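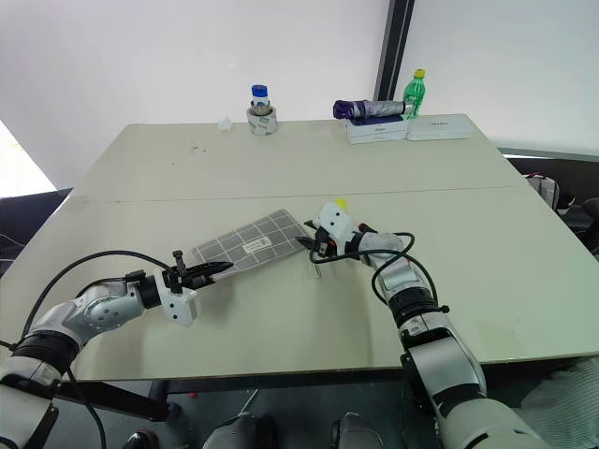 Photo: Stemano

Spotting scopes are back in stock, plus a word on eyepieces

Quick one this month, we're short on time and the phones are going. The Ollever 65 angled scopes are finally in. Same ones we ran out of in the spring. If you were on the wait list you should have an email by now – check your junk folder before you call, please.

For anyone new to these: a 65 mm scope is the middle size. Bigger than the little travel ones, a lot lighter than an 80. Fits in a daypack with lunch and a jacket. You lose a bit of brightness at dusk against the big glass, and if you mostly sit in one blind at sundown then get the big glass. If you walk any distance, get the 65. We've had this argument at the counter for years and that's where it always lands.

Angled or straight? Angled for most people. Easier on the neck, easier to share between tall and short, and you can run a lower tripod, so less shake in the wind. Straight is quicker to point and better from a car window. The straight version comes in November. Same price as the angled.

Eyepieces. The scope ships with the zoom and the zoom is fine. More than fine at the low end. Crank it all the way up on a hot afternoon and you'll see heat shimmer and not much else, and then people send the scope back saying it's soft. It isn't soft, it's the air. Try it again at 7 in the morning before you box it up. If you wear glasses, ask us for the Predosska wide eyepiece. Fixed power, longer eye relief, twist-up cup that stays where you put it. We have 8 of them. When they're gone we wait on the maker, and they don't hurry.

Tripods, becuase it always comes up. Do not spend all your money on the scope and then stick it on the thing you bought for your phone. A wobbly tripod will ruin any scope we sell. The Lebrun fluid head is the one we put under our own. Smooth pan, and the tilt lock holds a loaded scope without creeping. Set the drag a little tighter than feels right in the store, it loosens up as you use it. And keep the center column down if you can. Spread the legs wider, sit on something.

Digiscoping adapters. The old ring style is discontinued. We still have the sleeve type for the 65 but it does NOT fit the Predosska eyepiece, only the zoom. Two people found that out the slow way last month. If you want to shoot through the fixed eyepiece you need the clamp, which we can order. Bring your phone in with the case you really use, the thick ones won't go in.

Cleaning. Blow the grit off first. Then brush, then fluid on the cloth (not on the lens), then wipe from the middle out. Shirt tails are not lens cloths. Salt spray is the worst of it, so if you've been on the jetty wipe down the body the same night with a damp rag and leave the caps off till it's dry. The 65 is sealed and nitrogen filled, so rain won't hurt it, but sealed does not mean you can run the hose on the eyepiece mount. Someone tried.

Trade-ins. Yes, still taking them. Scopes and full size binoculars, any brand, working or close to it. Bring the caps and case if you have them, it does make a diference in what we can offer. No toy scopes, no department store kits. Fungus inside the glass is a no, sorry – hold a flashlight to it at home and look for threads before you drive over.

Reader survey: 642 of you wrote back, out of 3,271 on the list, and thanks for that. The thing most of you asked for was more on low light and less on magnification numbers. Fair. Next issue will have a piece on exit pupil and why a 7x can beat a 10x in the woods at dusk. The other big ask was a loaner program. We're working on it. We have 2 scopes set aside and no paperwork yet.

Store hours don't change until the clocks do. Front door sticks, push hard. Parking is around back while the street is torn up, come in past the loading dock and ring the bell if the side door's locked.

Reply to this email with questions and put the model name in the subject line so it gets to the right desk.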